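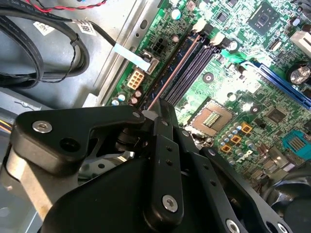
Lolon578 replied: Take the board's cables off in the opposite order from how you will put them on again, and write that order on paper. I lost one whole evening to a fan plug that I was sure I would remember. Also, please do not pull flat ribbon cables by the cable. Pull by the connector, even if it feels stuck.

Re: Old Dell desktop, processor out, what to do before it goes back?
Thread 2144, Desktop Hardware

Quote from first post, Jeptoo Mrema:
Good evening to all. I have an old Dell desktop from the Bakilana reading room in Clurkstead, where it was used for many years at the front desk. It turns itself off after some minutes. I was told it is heat. I want to open the processor socket, clean the old paste and put new paste. I have never done this before on a machine which other people need. Please tell me what I should check while it is open, and what I should leave alone.

droplid
Posts: 2000

Leave most of it alone. Clean the fan and the heatsink first, blow the dust out, see if it still shuts off. People go straight for the processor and half the time it was a gray blanket of dust in the fins. You are taking a risk with the socket for nothing.

Lolon578
Posts: 578

I do not agree with droplid here. If the heatsink comes off, the paste is broken anyway and must be replaced. You can't lift it, look at it and set it back on the same dry paste. So the question is only if the chip should also leave the socket, and I say it is fine with slow hands.

droplid

Fine, replace the paste. But you can wipe the top of the chip while it sits in the socket. Why open the lever at all?

Lolon578

Sometimes paste goes over the side. If it went over the side I want to see the bottom. 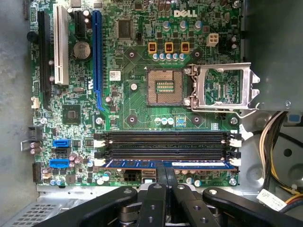
Jeptoo Mrema
Thread starter, Member

Thank you both. I read your answers in the wrong order, I am sorry, so the processor is already out. The metal frame of the socket is open to the right side and I have the full square in front of me. I did not touch the inside with anything. I would like to ask three questions before I go on.

First, the coin battery. It sits between the white slot and the blue slot and I can reach it easily now. Should I change it at the same time? The clock was wrong each morning, the lady at the desk always had to set it.

Second, the row of five small capacitors under the yellow inductors, and the three above. What does a bad one look like? I have read that the top becomes round, but round how much? I don't trust my eyes with this.

Third, should I cover the socket while I clean the chip? I have no plastic cover, the machine came without one.

mossy_kettle

Change the battery. A clock that forgets the time overnight is the classic sign and the new one costs less than a coffee. Take a note of the settings in the setup screen first if you can. (You can't, the processor is on the table! So just load the defaults later and check the drive order.)

For the capacitors, lay a small steel ruler across the top and look from the side. If the ruler rocks, it is bad. Brown crust on top or at the foot is also bad. A healthy one is flat and boring.

droplid

The ruler idea is good, but power cord OUT of the wall and please not with the battery in while you go around with steel. I would use a strip of stiff card.

mossy_kettle

Card is better, yes. I take back the ruler.

Lolon578

About the cover: a clean dry piece of card laid over the closed metal frame is enough for one hour. Do not use tape. Do not use a cloth either, the threads catch on the contacts and then you will come back here with a different thread.

Jeptoo Mrema
Thread starter, Member

I did the card test. None of them made the card rock. I removed the old battery and wrote its number on my paper, and tomorrow I will buy one. I also pushed the black cables to the corner, and I am not sure if they should go under the ribbon cable or over it. I did not make a note of this. Lolon578, you may say now that you told me.

Lolon578

I told you. :)

Over or under does not matter electrically. It matters that nothing can reach the fan blades and that the ribbon has no sharp fold. I would let the thick cables go along the floor of the case and the ribbon over them, so that you can unplug it later without moving the rest. 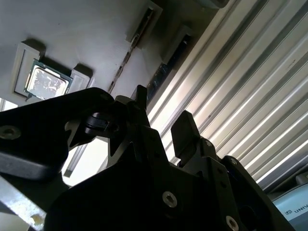
Cleaning the processor took me longer than I expected, so I write down how I did it, maybe it will help another beginner. I used 70 percent alcohol, coffee filters and a wooden stick for ice cream with a soft end. First dry, to take away the thick part, then with a few drops, always from the edge to the middle, and a new piece of filter each time. My worry was to put the chip down somewhere and have it slide, so it rests between the two white blocks, and I hold it only by its green edge. The metal on top still looks scratched and with spots, and I rubbed a long time before I understood that this is the metal and not the paste. Is it a problem for the new paste, or can I leave it so?
Jeptoo Mrema

droplid

Leave it. Paste exists to fill little marks like that. I have seen people sand the lid flat with wet paper and I have seen the same people buy another processor.

But 70 percent is not what I would use. It has a lot of water in it. Get the stronger one from the electronics shop.

mossy_kettle

I have used 70 for years on the lid and it was never a problem. Give it ten minutes to dry.

droplid

On the lid, sure. On the contacts side, no. That is the whole of my point.

Jeptoo Mrema
Thread starter, Member

I used it only on the lid. The contacts side was clean, so I did not wipe it. It will now dry until the morning to be safe.

Next question, the paste. The shop has Droltico in a small tube. Do I make one drop in the middle, or do I spread it thin with a card? I found both methods and each page says that the other one is wrong.

Lolon578

One drop, the size of a pea that nobody wanted. The heatsink will spread it.

mossy_kettle

Spread it. With a drop you can't check the corners, and on a first try it is nice to see what you did.

droplid

Drop. And tighten the heatsink screws a little at a time, crosswise, never one fully and then the next.

Jeptoo Mrema
Thread starter, Member

Two against one, so I will make a drop. I have the triangle mark in the corner noted on my paper with the direction, this time before I need it. The reading room opens at nine and they have another computer at the desk, so there is no hurry from their side. I will write again when I have the battery.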